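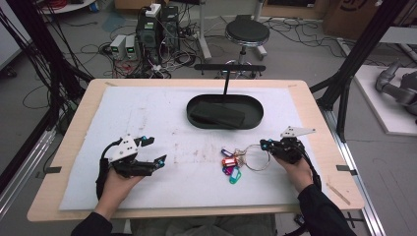 Keeping the Clorkthorpe bus running

Sajib Navaratnam started driving the number 147 in March, nine years ago, when it still went through to the hospital. He now runs the passenger group that has kept the route going after the operator tried to drop it.

"They put a notice up at the stop by the chapel," he says. "A sheet of paper in a plastic sleeve. That was the consultation."

The plan was to end the service at Goodwin and leave the last four villages with a taxi you had to book the day before. Navaratnam had given up driving by then with a bad back, but he knew who used the early bus. "Care workers, mostly. You can't ring for a taxi at ten at night when your shift has only just been changed."

He wrote to the parish council and got a short reply. Then he met Daithí Ó Ceallaigh, a retired timetable planner who had moved to Plernerel to be near his daughter. Ó Ceallaigh went through the route and found that the bus stood at Goodwin for 10 minutes on each trip.

"It was waiting for a train that doesn't stop there any more," Ó Ceallaigh says. "Take that out and you can serve the villages with the same 2 buses. I drew it up over Christmas."

The new timetable began on 3rd January. Fares went up, and the Sunday service has gone, which Navaratnam is still cross about. "People go to work on Sundays. I've told them that at every meeting."

The group meets next at Jolell village hall. He would like a shelter at the chapel stop, and a light in it. "It's very dark up there in the mornings," he says. "The drivers can't see you until they're on top of you."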